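Filed under: Sleep & Shift Work

3.2 Naps and the night shift

Staff at the Kurian plant worked nights for 23 days in June. Each kept a sleep diary, and the 997 entries were coded by Malhotra.
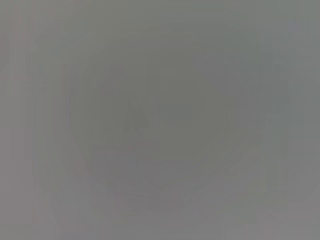 Naps taken before 3 a.m. were linked to fewer reports of drowsiness on the drive home. Later naps showed no such link. Workers over 50 napped less often but slept longer by day.

Figure 2. Gray field, out of focus. 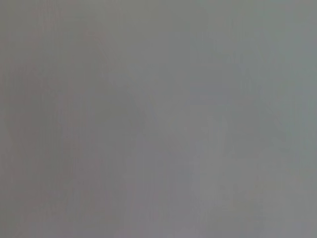 3.3 Limits

Diaries were self-reported, and 19 were returned incomplete. We left these out.

Comments (2)

Ketsara Klinhom: Did you ask about coffee?

nightowl_b: Same at my plant. The late nap never helps me.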